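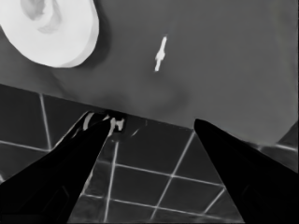

What is Pellora opening in Sarkia this summer?

A second soup kitchen and lunch counter, with a long cooking room at the back where neighbors can sign up to learn the family recipes that started the business.

Home Menu Our Story Classes News Visit

Last updated: August 2026
Filed under: Company News, Food & Community

PELLORA BRINGS ITS LENTIL SOUP, AND ITS COOKING LESSONS, TO THE OLD HIJAZI BUILDING

SARKIA — Pellora, the family-run soup counter that has been feeding the lunch crowd on Wullska Street for longer than some of its regulars care to admit, is delighted to share the news that it is opening a second location, this one on the ground floor of the old Hijazi building across from the bus station. The doors will open on a Tuesday morning with the lentil soup already hot, and everyone who has ever stood in line on Wullska Street in the rain is warmly invited to come and stand somewhere drier.

The new place has been a long time coming. Owners Hiba and Wissam Semaan first walked through the building in January, when the heat was off and the front windows were still papered over from its years as a fabric shop (the name Hijazi is still set into the step, and it is staying there). They liked the high ceiling and the deep back room, and they liked that you could smell the bread from the bakery next door. They did not much like the plumbing, and a good part of the spring went into that.

"My brother looked at the back room and saw a place to store onions, and I looked at it and saw tables and people chopping," said Hiba Semaan. "We talked about it all the way home and then for a few weeks after that. There is still a corner for the onions. He was very firm about the corner."

The menu will be familiar to anyone who knows the first shop. Lentil soup will be there every day, along with the chicken and rice soup that so many parents in the neighborhood seem to keep in the freezer for bad weeks, and a vegetable soup that changes with whatever the growers bring in. The flatbread will be baked on site, which the Wullska Street kitchen has never had room to do, and there will be pickles on every table. Prices will be the same at both counters, and a child's cup with bread will cost $2, as it does now.

The piece the family is most excited about, though, is the cooking room. Classes will be held in the evening after the counter closes, and they will be small and friendly and a little noisy, with supper at the end. Each class runs for two hours. Beginners are very welcome, and so are people who already cook well and would simply like company while they do it. The first course takes four weeks and goes through broth, beans and lentils, dumplings, and finally bread, with everyone taking home what they made (please bring a container with a lid that really fits!).

Rongrong Feng, who has run the Wullska Street kitchen through a great many winters, will teach the first course and has been writing out recipes that until now lived mostly in her head and in the margins of the order book.

"I had to start measuring, and that was hard for me," Feng said. "I would put in the cumin and then remember I was supposed to use the spoon, so I had to scoop it out and do it over. But people at home need something to start from. After they have made it a few times they can throw the paper away and put in what they like."

Feng is especially fond of the dumpling evening, and she hopes families will come to it together. Her own view is that grandparents should be given the job of folding and teenagers the job of rolling, though she says she is open to other arrangements.

Much of the work on the building was done by people from close by. Tarek Qaisi rebuilt the counter and the shelves and found a way to keep the fabric shop's old cutting table, which is now the big shared table near the window. Hala Majali chose the paint, a soft yellow that took a good deal of discussion and several sample patches on the back wall, and she also drew the new menu boards by hand.

"People kept knocking on the window to ask when the soup was coming," said Majali. "I got very little painting done before noon. One lady told me she bought the cloth for her wedding dress in that room, and she wants the seat where the ribbon rack used to be. We have promised it to her for opening day."

The renovation was also helped along by regular customers, who bought soup cards in advance and raised $4,000 toward the oven. The Semaans would like to thank every one of them. The cards can be used at either shop and do not expire, so there is no need to rush, and if yours went through the wash with your jeans, come in and talk to Wissam, who keeps the list behind the register.

Nothing will change at Wullska Street. The same people will be at the counter, the hours are staying as they are, and the bench outside has been repaired and is back in its usual spot.

Sign-up sheets for the first cooking course are at both counters. Those who would like to write about the opening, visit the kitchen, or talk with Rongrong Feng about the recipes are kindly asked to stop in at Wullska Street in the afternoon, once the lunch line has gone, and ask for Hiba Semaan.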